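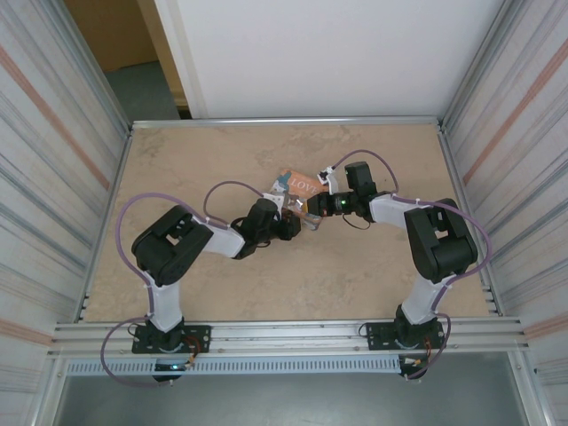

*Small, flat and glossy: the natural enemy of the kitchen drawer.*

My kitchen has one junk drawer, and by March it no longer opened more than a hand's width. Sauce packets, seed packets, the spare-button envelope from a coat I gave away. I have since emptied it and kept it that way, mostly by means of the tips below.

**Stand them up.** Flat packets breed when they lie down. File them on edge in an old loaf pan, tallest at the back, and you can flip through them like records. I use a dented Avero pan that had stopped being any good for bread.

**Cut the corner, not the top.** A snipped corner folds over twice and takes a clothespin. A packet torn straight across takes nothing, and you will be finding paprika until you move out.

**Write on it first.** Shiny wrappers laugh at ballpoint. Use a permanent marker, let it sit a minute, then put the packet away. If you need to change the date, rubbing alcohol on a rag takes the ink off most plastics (and sometimes the printing too, so try a corner).

**Greasy wrapper?** Wipe it with a drop of dish soap on a damp cloth, then dry it. Tape won't stick otherwise. I went through half a roll learning this.

**Soy sauce.** Huiling Cui, my neighbor across the landing, decants takeout packets into a small bottle and keeps it in the fridge. I used to find this fussy. Then one of mine burst on the good napkins.

**Twist ties.** You have over 100. Keep 9. Put them in a pill bottle and let the rest go.

**Batteries** don't belong in there with the loose change and paper clips. Tape the ends of the 9-volts and find them a box of their own.

The takeout menus I'm still working on. The one from Brernness has been closed for 2 years and I can't seem to throw it out.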